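Open day at the Flullell laundry and hanger works, Skornov

The works opens its doors one Sunday in October, from ten until four. We got the 8.40 bus from Hodum, which stops at the bottom of the hill, and walked up past the allotments. Entry is free but you have to sign in at the gate and leave large bags there. Groups go round when enough people have gathered. Ours had to wait for a family who had gone back for a pushchair.

The site is two businesses under one roof. The front half is a commercial laundry that does hotel sheets and uniforms. The back half makes wire hangers, mostly for dry cleaners, and that was the part I had come to see. Our guide was Barbara Bednarek. She spoke quietly and the group bunched up to hear her.

The wire arrives on coils from a supplier called Bárány. A coil is lifted on to a spindle and the wire is pulled through a set of rollers to take the curve out of it, then cut to length. The bending machine grips the piece in the middle and folds both sides round at once. The last movement winds the two ends together at the neck, and one end is left long and turned over to make the hook. On a normal weekday the line makes 3045 an hour. It was run for us at a much slower speed, and even then I had to watch several go through before I could follow the order of the bends.

After bending, the hangers are hung on a chain and carried through the coating booth and the oven. We were not allowed into that room but there is a window. The oven is held at nearly 300 degrees and the corridor outside is noticeably warm. Colours are changed once a week. Dry cleaners order white and gold for the most part, and the blues and pinks go to shops.

The finishing room is the quietest part of the building. Hangers are laid flat on a white surface and looked over, mainly at the neck, where the coating has the most trouble holding because of the twist.
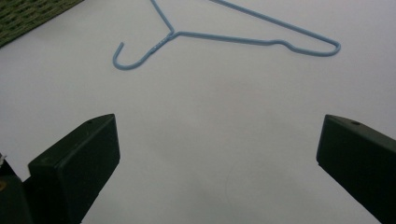

A man from the group said the coating was the least of it, and that in his shop the wire ones came back bent at the shoulders after a single winter coat. He had gone over to wood for anything heavy and kept wire for shirts. Barbara Bednarek agreed with him about coats. The works does a thicker gauge, she told him, but it costs more and few customers ask for it.

She also explained the dip in the lower bar, which I had never given any thought to. It keeps a strap or loop from sliding along. Not all of their patterns have it.

Packing is done by hand, with the hooks all facing one way, and the cartons go out on pallets twice a week. Rejects are collected in a cage by the door and sent back as scrap.

The laundry half took less time. We saw the folding tables and a long ironer that takes a double sheet in one pass. It was loud and there was nowhere to stand out of the way.

Tea was 2 euros in the canteen, and there was poppy seed cake until about half past one. The whole round lasted an hour and a quarter. Wear flat shoes, as the stairs to the finishing room are open metal grating. The last bus back to Hodum leaves at 5.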